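Course Home | Syllabus | Handouts | Readings | Studio Hours | Contact

Packaging and Reuse, Handout 4: The Box After the Gift

August 29, 2021

Okay, so last time we ran out of clock before I got to my favorite subject, which is what happens to a nice box once the thing it was made for is gone. You all know the situation. Somebody gives you a big shiny gift box, you eat or use whatever was in it, and then the box sits on a shelf for years because it feels wrong to throw it out. My aunt had a closet full of them! Read this before you come in and bring your notes from the Trarnberg reading, the chapter on lids especially.

A few words we'll keep using

Base: the part that holds things. Sounds obvious, but with a gift box the base is often the less decorated half, and students forget to design it at all.

Lid: the part that gets looked at. Most of the decoration budget goes here.

Liner: whatever sits on the floor of the base. It can be a loose pad, a molded tray, foam, pulp, folded card, you name it. A liner made for one product remembers that product. Even after everything is gone you can often find the dents and hollows, and those hollows are what I'd like you to start noticing.

Second use: what a person does with the box on their own, with no instructions from you. (The Bromstead textbook says "afterlife," which I find a bit gloomy, so I don't use it.)

The fruit on the desk

My running case for this handout is a round gold gift box doing duty as a fruit bowl. It's such a plain, everyday second use that you could walk right past it. The base is down on a dark desk with the fruit in and next to it, and the lid is leaned up against the wall behind. 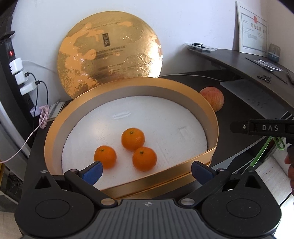
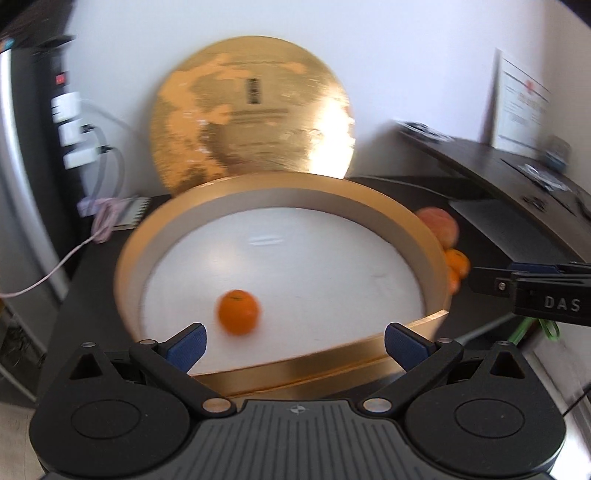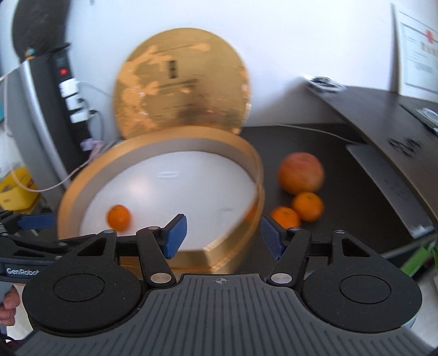 Photo credit: course picture file, Packaging and Reuse

Start with the floor of the box. In the first picture you get a good look at the white liner, and there's a shallow, long hollow toward the back and a faint rectangle pressed into the right side. Neither of those is the shape of an orange. I love this kind of thing. A round fruit will sit on a nearly flat floor if it has neighbors or a wall nearby, but it would be a terrible way to ship one, and we'll talk about why when we get to transit packaging in October.

Then there's the wall of the base. Gold around the rim, and a grayish-brown band lower down on the inside. Look at your own boxes at home and check how far down the fancy finish goes. I've seen it stop right at the rim, I've seen it go all the way to the floor, and I've seen designers fight over it for a whole afternoon – it's a cost question as much as a looks question. Also notice that the wall isn't one continuous curve. The first picture shows a straight stretch at the front with a dark seam running along it. When you sketch a round box, please don't just draw a circle and move on. Ask where the flat bits are and what they're for.

The lid is the part I could go on about forever. It's a big disc with a small dark label near the top, and on the label there are gold Chinese characters (first picture again, it's the clearest one). Lower right, there are raised curves like swirling clouds. So you have one small, dark, quiet rectangle on a huge bright surface. That's a confident way to use a label. Most first-year lids I grade have a label that takes up half the space, with a border, and then another border!

Shiny surfaces are also tricky, and this lid is a good warning. It goes patchy, with lighter and darker areas, and there's strong glare on the right side in the first two pictures. When you do your own surface tests, turn the sample under the light and walk around it. A finish that looks even in your hand can look like a weather map when it's standing up next to a wall. I lost 2 whole sample sheets to this once and had to reorder from Hassanpour, who were very patient with me.

Now, the fruit. Three oranges fill up the front middle of the box nicely. One little mandarin by itself looks kind of lonely in there, and the other two are out on the desk, side by side. This is a real design problem: the box is big. It was sized for a gift, and a generous-looking one, and a bowl wants to look about right with a handful of things in it. Keep that in mind for the exercise.

Exercise, due at the next studio

Find one gift box that's already in its second life, at your place or a friend's. Don't stage it.

Measure the base, inside and out, and write down the wall thickness. Last year's average difference between the outside and the usable inside was 23 mm, which shocked everyone.

Draw the liner from above, with every hollow you can find. Soft pencil, side light.

Put the lid next to the base and write half a page on which one is working harder now.

Then redesign the liner, and only the liner, so the box would suit its second use from the day it was bought. Suppose a run of 4000 and a client like Wilbridge who won't pay for a new mold. Card and paper are fine. Magnets are not.

Drawings go in the flat drawer, room 13. Please put your name on the back this time – I still have a very pretty hexagonal lid that belongs to one of you.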